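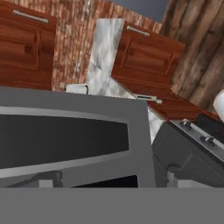

Kitchen Sim, the practice kitchen used by the Vistbridge Robotics Club

2 min read

Search this site Search Clear

About the club

Vistbridge Robotics Club is a student club at Vistbridge High School. We started as a competition team that built wheeled robots for timed games. Three years ago we added a simulation group, and most members now spend at least part of the year in it.

The simulation group works on household tasks. Students write code that moves a robot arm around a kitchen on the computer, and the arm has to pick things up, carry them and put them where they belong. Everyone shares one kitchen model. The arm is called Sani, after the name of the first folder it was saved in.

New members start in August with a single joint and a keyboard. By winter they are working on grasping. Bowls are the standard object for this because the rim can be pinched from above, and because a small error in the wrist angle shows up right away.

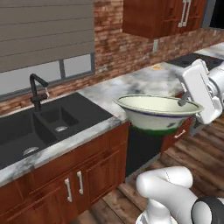
Tín Nông says the bowl took longer than everything else in the first semester put together, and that reading the logs line by line was what got the wrist angle fixed.

We keep those logs. A task is run 100 times before it goes on the club board and 500 times before it can be entered in the Brenau Challenge, our main event in the spring. Runs are started after school at 4 p.m. and left going. Failed runs are saved with the rest, and each pair of students reads through theirs at the next meeting.

The longer tasks are split into stages, with a different pair responsible for each one. The microwave task is the one we are entering this year. 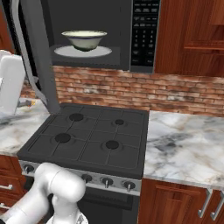
Its stages are the door, the carry and the placement, and each has its own test before the three are joined. Pairs trade stages halfway through the year so that everyone has worked on more than one kind of motion.

The club has 17 members. Gaurav Dwivedi and Mamta Tripathi are the faculty advisors, and A-yeong Chae is student captain. No programming experience is needed to join. Laptops are available for use in the lab, and there is no fee.

Contact: Room 17, Vistbridge High School | © Vistbridge Robotics Club | Back to top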